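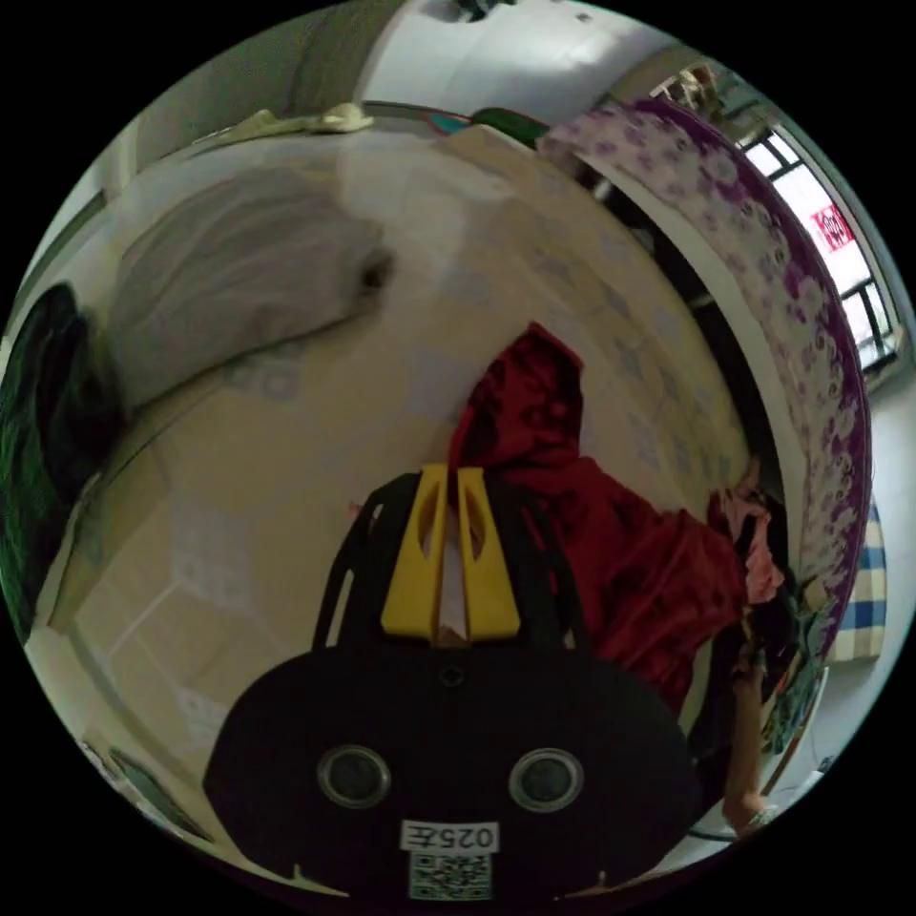 How to catalogue a small coin collection at home

My grandfather left me his coins in three biscuit tins, and for years that's where they stayed, because I had no idea where to begin. If you're in the same position, please don't worry! You don't need to be an expert, and you don't need to spend much. What you do need is a clear table, a decent lamp and an afternoon with nothing else in it (or, more truthfully, a good many afternoons).

Before you start

Lay a soft, plain towel over the table so that a dropped coin has somewhere kind to land. Wash your hands, dry them well, and get used to holding every coin by its edge. I wear cotton gloves now and then, but I find them slippery and I've dropped more coins with gloves on than off.

Don't clean anything. I know it's tempting when a penny looks like it has been dug out of a drain, but rubbing or polishing takes away the surface and a collector will spot it straight away. I ruined a lovely old halfpenny with vinegar when I was a girl and I still think of it.

Sorting

Sort by country first, then by value, then by year. Keep a heap for anything you can't read or don't recognise, and let that heap grow without fretting over it. Mine had 49 coins in it at the end of the first week, and most of them found a home later on once I'd seen a few more like them.
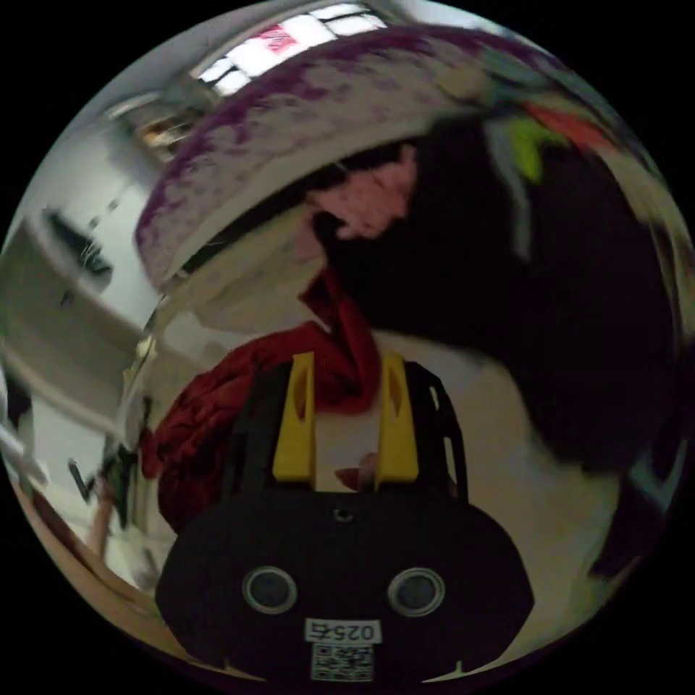
Page last changed: August, early evening, by Amna Janjua

Writing it all down

Some people love a computer spreadsheet and some like a notebook. I use both, which my family finds very funny. Whichever you choose, give each coin a number of its own and put down the country, the value, the year, any mint mark, the metal if you know it, the weight, and where you got it. Leave a wide space for notes, wider than you think.

My numbers begin with a letter for the tin the coin came out of, so F for the Flovberg tin and S for the Sleiman one. It means I can still tell which coins Grandad kept together, and I'd be sorry to lose that.

Kitchen scales won't do for weighing. Look for a small set that reads to a hundredth of a gram and goes up to 500 grams, and check it with a test weight now and again.

Putting them away

Paper envelopes are cheap and easy to write on (write first, then put the coin in). Card holders with a clear window are nicer to look through. Avoid soft PVC pockets, as they can leave a green, sticky film over time. I have roughly 400 coins in envelopes, standing upright in a long box in the spare room, where it stays cool and dry.

Keep a copy of your list somewhere other than with the coins. My sister has mine.

Related pages
Reading worn dates with a torch
Mint marks for beginners
The Iltham penny hoard
Flilix album pages, one year on

Search this site Enter a word or year Go

Contact Amna | © Amna Janjua | Back to top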